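Giving Things Away: What Small Shops Get Back from Promotional Items
Project report, second-year marketing group
Guoqing Lei, Idalina Peixoto, Jaime Carrilho

1. Why we picked this topic

All three of us have a kitchen drawer full of free stuff, and it was Idalina who first emptied hers onto the table and asked which of these companies we could name without looking. We got very few right, which was a bit embarrassing for marketing students, but it gave us our question: when a small business pays to have its name put on a tote bag, a key ring or a shoehorn, does the person who takes it home remember who gave it to them?

Our adviser, Ayanda Zulu, warned us early on that this was much too big for one term (she was right, of course!), so we narrowed it down to shops that sell shoes and bags, and to three giveaways that such shops like to order.

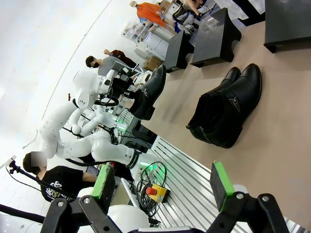 Figure 1. Black ankle boots, lying on their sides.

2. The shop and the items

Meireles is a family shoe store with a second counter for repairs, and its owner, Lourenço Bastos, was kinder to us than we had any right to expect. He let us hand out the items at the register and even cleared a shelf for our boxes. We ordered 300 pieces in all, split evenly between a cotton shoe bag, a long plastic shoehorn and a small tin of polish with a printed lid. The bags and shoehorns came from Skilen and the tins from Sidatik, and each one carried the shop's name, its phone number and the line "Walk in any time," which Lourenço wrote himself.

The printing gave us more trouble than anything else. Skilen asks for artwork in one color with fairly thick lines, and the shop's logo has a thin curly M that filled in with ink on the first proof. Jaime redrew it over a weekend, and we went with the second proof. If another group takes this up, please leave yourselves time for that step. It cost us 11 days we hadn't planned for.

3. How we asked people

Customers who took an item could leave a phone number on a card, and we called them in July, some weeks after the last box was empty. We kept the call short and friendly. We asked whether they still had the item, where they kept it, whether they had used it, and then, without any hint from us, what name was printed on it.
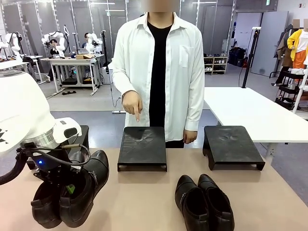 We reached 24 people, fewer than we had hoped for, and so everything in the next section should be read with some caution. Many numbers simply rang out, and a couple of people were in the middle of dinner and very polite about it.

4. What they told us

The shoehorn came out best, and none of us had expected that. People keep it by the front door or hang it on a coat hook, and they see the name whenever they use it. One lady told Guoqing that her whole family uses it and that it has caused two arguments already. The cotton bag was well liked, but it tends to end up inside a suitcase or at the back of a closet, and several people who were fond of it could not tell us what it said. The polish tin was in between. Those who polish their shoes remembered it very well, and the rest had passed it on to a father or a neighbor.

We had also planned to compare our items with a catalog set from Ketatetti, but the samples arrived too late to be handed out, so we left them out of the results.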